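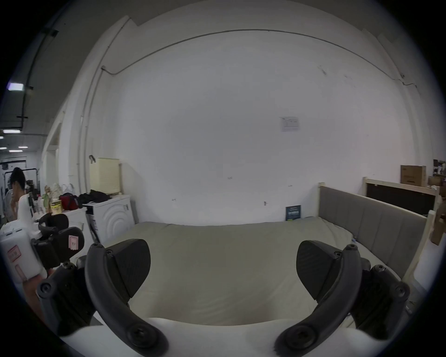
OK, dog food thread! A few of you asked how the big guy is doing on the fish kibble, and I have way too much to say for one reply, so it's all going here.

Monday, August 10, 2020

Background for new people: I have two dogs. The older one is a Newfoundland mix who weighs 92 pounds and has been itchy every summer of his life. The younger one is a little terrier who would eat gravel if I put gravy on it. So this is mostly about him, with guest appearances by her.

He was on a chicken and rice food for years. Nice food, he liked it fine, but his belly was always pink and he chewed his feet at night. Our vet checked for fleas and infections first, and when those came back clear she said to try a different protein and give it a fair shot. Fair shot meaning weeks, with no cheating on treats!

We picked the Norska salmon and oat kibble. The pieces are big, flat and kind of dimpled, which I love because he has to crunch them. With his old food he basically inhaled dinner and then stood there looking at me like I forgot to feed him.

The smell, though. You will know when the bag is open. It's like a dock. The first night both dogs followed me from the closet to the kitchen with their noses straight up in the air, and I have never felt so popular.

Switching over: I went slow. A spoonful mixed into the old food for a few days, then a quarter, then half, and I stayed at half for longer than the bag says because his stomach got a little gurgly. Once that settled we kept going. Zero messes on the rug, which for this dog is a parade-worthy event.

Please read the calories on your bag!! This stuff is 533 per cup. His old food was way lower, so the same scoop would have turned him into an ottoman. I get out the kitchen scale now and weigh each meal in grams, and it takes no time once you've done it a few mornings.

Also, scoops are all over the place. I had one from the pet store and one that came free with a bag, both marked as a cup, and they did not hold the same amount. I lined them up on the counter and got mad at plastic for a while.

Treats were the hard part. Do you know how many dog treats have chicken in them? The "beef" ones have chicken. The "peanut butter" ones have chicken! I stood in the aisle in Codmont turning bags over until my reading glasses fogged up above my mask.

What we ended up with: the Pellow dried cod skins, which are twisty and crackly and last him a good long while, and for training just his own kibble out of my pocket. My pockets now smell like the dock too. My coat may never recover and I don't care.

The terrier has opinions about cod skins. She takes hers under the coffee table and growls at the furniture. If you have more than one dog, hand these out in separate rooms, it's so much more peaceful.

Now the good news, because I've been saving it. The foot chewing has almost stopped! I used to wake up to that slurpy sound every single night and now I just hear snoring. His belly is a normal belly color. His coat got this shine on it where the sun hits his back and he looks like a seal.

I can't swear it's all the food. We also started wiping his paws after walks and it's been a dry summer here, so less grass gunk. The vet said the only real way to find out is to put him back on chicken and see. I'm a coward and haven't done it yet. She's fine with that as long as he's doing well.

Someone asked about adding wet food. Yes, a little! He gets a spoonful of the Tsuji mackerel topper on his evening meal. It's a soft loaf so it mashes right in with warm water and makes a gravy. I take out a bit of kibble to make room for it. It's a topper and it says right on the can that it isn't a complete meal, so don't swap the whole bowl for it.

Warm water is my favorite discovery of the year, by the way. Just a splash, let it sit while you make coffee. The kibble gets soft on the outside and he drinks the leftover broth. He's never been a big drinker in the heat so I'm thrilled about this.

Storage, since the bags are huge: keep it in the original bag, roll the top down tight, and put the whole bag in the bin. I used to pour it straight in and the oil builds up on the sides and goes funky, and fish oil is worse than most. I also cut off the panel with the lot number and tape it inside the closet door until the bag is gone.

Price. It's more than the chicken one, no way around it. But he eats fewer cups of it, so a bag goes further than I expected. The bigger bag is the better deal if you have a big dog. For a small dog I'd get the small one so it stays fresh.

Things that did NOT work for us: the slow feeder bowl with the maze in it (he picked it up and dumped it), the salmon oil pump (the food has plenty and it was too much, trust me), and the terrier's diet. She found the bag. She had a wonderful evening and a very round tummy. The bin has a latch now.

If your dog is itchy, see the vet first before buying anything. Ears and skin can be so many different things and some of them need medicine. We spent a whole summer guessing before I finally called, and I wish I'd called in June.

Next up is his weigh-in. I'm hoping he's held steady, and I'll post the number here even if it's embarrassing. And if anybody has a chicken-free biscuit that a terrier can't swallow whole, send me the name please!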